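Zeleke Journal > Makers > Conversations

Filed under: Quilting, Small Business, Slow Sundries

I got to Holtus a little before ten in the morning and the quilter already had the kettle on and three tubs of scraps open on the floor. She had agreed to talk to me on one condition, that I leave her name out of it. "Everybody in Astodska knows who I am anyway," she said, "and everybody outside Astodska doesn't need to." Fair enough!

If you haven't been to Holtus, it's the long room above the old feed store, and she has had it for 4 years now. Before that she sewed in her bedroom, with the ironing board set up across the foot of the bed. "I used to find pins in my socks at work," she told me. Her job then was in the billing office of a dentist, and she says she liked it fine, especially the lunch breaks, when she cut out hexagons.

I asked how she started and she made a face. Her first quilt was meant for a cousin's baby and it took so long that the baby was in first grade when it arrived. "The corners didn't meet anywhere. I told them it was a traditional pattern." The cousin still has it – it goes in the back of the car for the dog now – and she seemed really pleased about that. She'd much sooner see a quilt get worn out than folded up in a cedar chest, and she tells customers so, even the ones spending real money.

And it is real money. A bed quilt from her costs 630 dollars, hand finished, and she has been asked to explain that price more times than she'd like. "I put 70 hours in it. Do the math and then tell me I'm expensive." I did the math on my phone while she poured the tea and then I put my phone away.

Most of what she makes goes by the name Jivumholm, which is a block she worked out herself from a floor in her grandmother's kitchen. There's a big square and then a smaller one set on its point, with a skinny border that has to be cut dead straight or the whole row walks off to the left. She has taught it to a couple of classes and says you can always tell who irons at home. "The ones who don't iron, they stretch it. They push the fabric around like they're mopping." I don't iron at home, so I kept quiet and ate another cookie.

What I really wanted to hear about was the planning part, which is the bit that scares me off every time. She laughed at that. She doesn't use a computer for it, and she doesn't draw anything to scale either. She lays things out, goes away, comes back after supper and moves 2 or 3 of the pieces, and then leaves it until morning. "You can't decide on a color at night," she said. "I've made some ugly brown quilts at night." 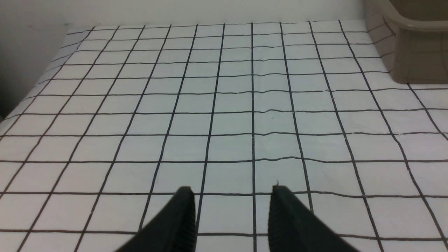 She's picky about thread (cotton only, and she'll go on about it if you let her) and not picky at all about fabric. Old shirts, curtains, a tablecloth with a gravy stain she worked around. Someone once left a bag of neckties on the stairs with no note, and she spent most of January picking the seams out of them. "Never again. Silk slides all over the place and neckties are cut crooked to begin with." She did finish the quilt, though, and it sold the same week she hung it up.

I asked if she ever gets sick of it. She thought about that for a while, long enough that I started worrying about the question. "I get sick of binding," she said. "I do the binding in front of the TV and I couldn't tell you what I watched." The cutting she could do all day, and the hand quilting she saves for winter, when it's nice to have the thing across your knees.

Before I left she talked me into a bundle of blue scraps and a pattern sheet, and told me to start with a pillow cover. I've cut nine squares so far and one of them is the right size. She wants to see it when it's done.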